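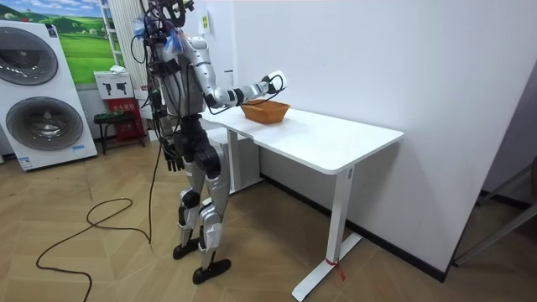 Why compare two hands on the same arm before comparing them on different arms?
Because a hand's score includes everything behind it. If the wrist, the mounting height and the controller all change along with the hand, the numbers can't say which of them made the difference.

Chapter 6
Comparing End Effectors on a Humanoid Arm

In Chapter 5 we tuned a single arm and left its hand alone. In this chapter the arm stays fixed and the hand changes. By the end you should be able to set up a fair comparison between two hands, run it in a single afternoon, and write up the result so that someone in another lab can repeat it.

The robot at the desk has one arm out over the desktop, with its open hand held above and slightly behind a shallow woven basket. The other arm hangs at its side. We will refer to this posture as the ready pose, and every trial in the chapter begins from it. The hand is open, it isn't touching the object, and the idle arm is out of the way. A trial that begins from any other posture is thrown out and run again.

6.1 What is being compared

Two hands are used in the worked example. The Rovach is a five-finger hand driven by tendons. The Pitley is a three-finger hand with a motor in each joint. Both bolt to the same wrist plate, and both accept the same position commands at 20 commands per second. The Rovach weighs 140 grams more than the Pitley, so the arm's gravity compensation has to be reset at each change. Forgetting this step is the most common mistake students make with this exercise. The arm sags slightly, the fingers arrive low, and the heavier hand looks worse than it is.

The data come from a series of trials run at Lultby by Aliki Zacharopoulos and Octavian Sima. They recorded 2,911 grasp attempts over one summer, finishing at the end of July. We use a small part of that set here and return to the rest in Chapter 9.

6.2 Choosing the object

A basket is a harder object than a block. Its rim is thin, its sides slope, and a weave gives the fingertips an uneven surface. It also bends. A hand that squeezes too hard will change the shape of the thing it is trying to hold, and the grasp that looked right in the planner will no longer fit.

These are good reasons to use one, but only after the two hands have been tried on something rigid. In the Lultby series each hand first had to lift a solid block 12 times in a row. Neither hand moved on to the basket until it had passed. If you skip the block, a loose wrist bolt can pass for a difference between hands.

6.3 Fixing the workspace

Set the desk height once and write it down. A standing desk is convenient because it can be matched to the robot's shoulder, but that same convenience makes it easy for someone to lower it at lunch and forget. Check the height at the start of each block of trials.

Object position matters nearly as much. A basket placed close to the back edge of the desk, near the wall, limits the directions from which the hand can approach. The planner has to bring the wrist in from above or from the front. Placed near the front edge, the same basket can be reached from nearly anywhere. Results from the two positions should never be pooled. Report them in separate rows of the table.

Cables need attention too. A cable at the wrist adds a small pull that changes as the joint turns. Route it the same way for both hands, and leave enough slack that it doesn't tighten at full reach. Lorraine Prendergast's lab notes, reprinted in Appendix C, describe a week of puzzling results that ended when a wrist cable was moved two inches.

6.4 What to record

For each attempt, write down the hand, the object position, the time from the ready pose to first contact, and the outcome. Use four outcomes only: held, slipped, missed and stopped. "Stopped" means that the operator or the Dauda controller ended the motion early. Students often want a fifth category for grasps that were nearly good. Leave it out. A basket that rises and then falls is a slip.

Change hands after every block of 20 attempts and keep alternating until the session ends. Motors warm up and tendons stretch a little with use, and if one hand gets the whole morning and the other gets the whole afternoon, those effects land on one side of the comparison.

Before you begin

You will need the calibration file from Exercise 5.4 and a printed copy of the trial sheet. Work in pairs, with one person at the stop button and the other recording. Read Section 6.5 on wrist alignment before mounting either hand.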